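# Meter y sacar el peluche: guía para el turno de lavadora

Esto lo escribo para quien entre al club en septiembre y le toque la lavadora, que es la tarea que todos piden el primer día porque parece fácil. Deepika Mathew la pidió también. Ahora prefiere los cubos de colores.

La prueba, tal como la pone el concurso Ollent: un brazo a cada lado, una cesta en el suelo, una prenda o un muñeco dentro de la cesta, y una lavadora con la puerta abierta. Hay que pasarlo de la cesta al tambor y luego de vuelta. Lo hacemos teleoperado, grabamos cada intento y con eso entrenamos la política que corre el día de la competición. Para cada entrega hacen falta 200 intentos buenos. Los malos también se guardan, en la carpeta `grukard`, y son mucho más entretenidos.

## Antes de empezar

- La lavadora, desenchufada. Lo comprueba quien va a operar, no quien lo recuerda de ayer.
- El grifo, cerrado.
- Dos personas: una a los mandos y otra con la mano en la parada de emergencia. La segunda no mira el móvil. Ya lo hablamos con Clifford.
- Los cables de los brazos, lejos de donde se pisa.
- El peluche, seco y con la etiqueta puesta. No se la cortéis: la detección aprendió a buscarla y sin ella se pone filosófica.

## Paso 1. Abrir la puerta y dejarla quieta

La puerta se abre a mano, hasta el tope. Parece trampa, pero el reglamento lo permite y las bisagras lo agradecen. Si se queda a medias, el cristal abombado invade justo el espacio por donde tiene que bajar la pinza, y el cristal no se aparta por educación.

Pasad un dedo por la goma de la boca del tambor y aseguraos de que no está doblada. Un pliegue ahí engancha la punta de la pinza y el brazo tira, tira, y acaba saltando la protección de par.

## Paso 2. Cámaras de muñeca

Con los dos brazos en reposo, abrid el visor y mirad lo que ve cada muñeca. Lo que queremos es tener los dedos abajo, en el centro, y el tambor entero con su goma por encima de las puntas. Si solo se ve panel de mandos, el brazo está demasiado alto; si solo se ve suelo, alguien ha aflojado el soporte y no piensa confesar.

Cerrad los dedos del todo en esta postura. Las dos puntas tienen que encontrarse. Si una monta sobre la otra, se recalibra la pinza antes de seguir, aunque haya cola.
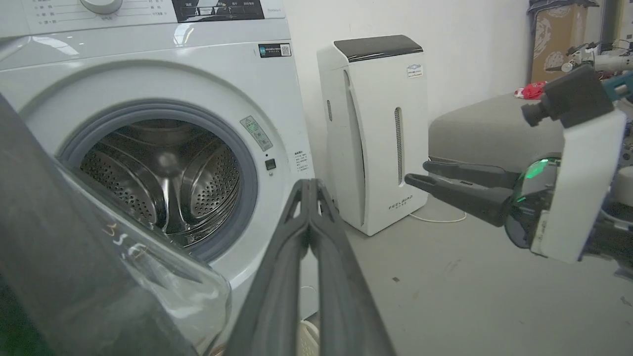 ## Paso 3. Colocar la cesta

Va en el suelo, debajo de la boca de la lavadora. Nuria Yilma marcó la posición con cinta la primera semana, y la cinta duró lo que dura la cinta en un suelo que se friega. Así que la colocamos a ojo, y casi mejor: si la cesta está siempre en el mismo milímetro, la política se aprende el milímetro y no la cesta.

Mirad también qué parte de la cesta tapa la puerta. Que el cristal cubra un trozo es normal y conviene tener intentos así. Que tape el peluche entero ya es jugar al escondite.

## Paso 4. El agarre

1. Abrid las dos pinzas y acercadlas, una por cada lado, sin tocar la puerta.
2. Bajad despacio la que tenga el camino libre. La otra espera.
3. Coged el peluche por el lomo, nunca por el pelo suelto. El pelo cede, el peluche se queda y el operador sube muy orgulloso un mechón.
4. Cerrad hasta notar resistencia en el mando y parad ahí.
5. Subid en vertical hasta librar el borde de la cesta. Luego, y solo luego, hacia el tambor.

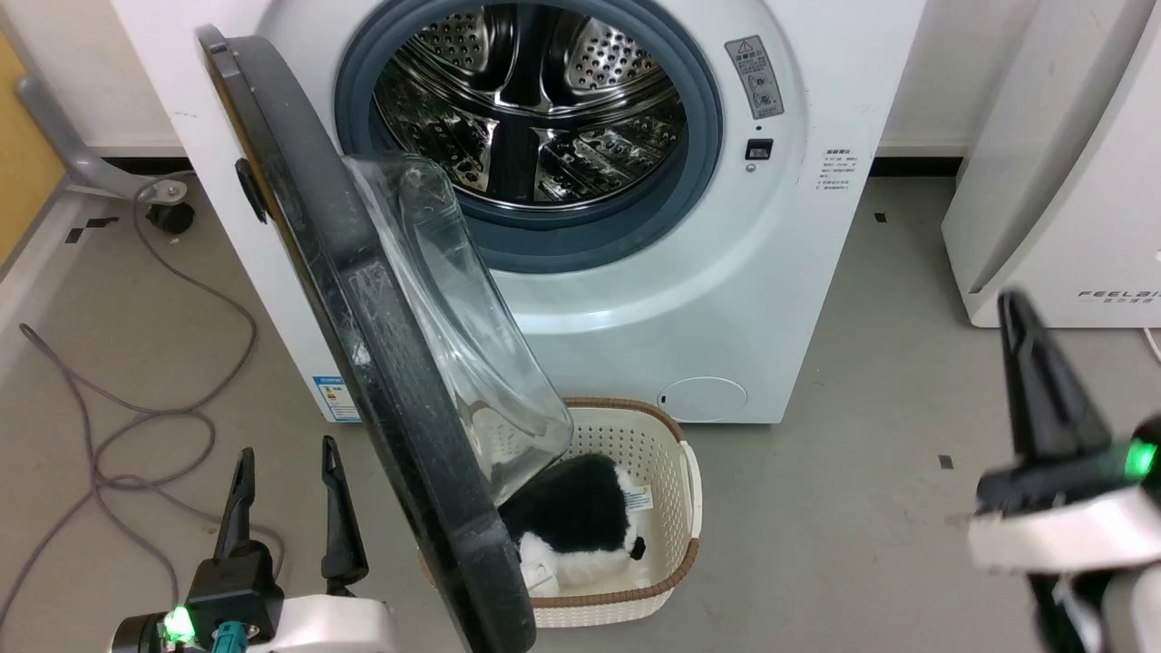
*El peluche en la cesta, con la puerta abierta y la pinza izquierda separada.*

## Paso 5. Soltar dentro

Entrad recto por el centro de la boca. Los dedos caben; los dedos más un peluche caben si no los giráis a mitad de camino. Soltad cuando las puntas hayan pasado la goma, no encima de ella, y retiraos por donde habéis venido.

Para la vuelta, lo mismo al revés. El metal brilla mucho y la estimación de profundidad se inventa cosas ahí dentro – Chak-lun Ho consiguió una vez que viera el fondo del tambor a 11 metros. Fiaos de la vista de cabeza y bajad la velocidad.

## Fallos habituales

**La pinza roza la puerta al bajar.** Repetid desde reposo. No intentéis arreglarlo sobre la marcha, que luego la política aprende a rozar con mucha naturalidad.

**Se cae fuera de la cesta.** Se corta el intento, se etiqueta `caida` y se recoge a mano.

**La luz de la pinza no está verde.** Conector. Siempre es el conector. Apretadlo con el brazo parado y, si sigue igual, avisad a Yamuna Chettiar, que tiene los recambios bajo llave por motivos históricos.

## Al terminar

Brazos en reposo, puerta entornada, peluche en su caja. Subid los archivos antes de iros y apuntad en la hoja quién operó y quién vigiló. La próxima entrega es el 22 de julio y la hoja tiene todavía bastante blanco.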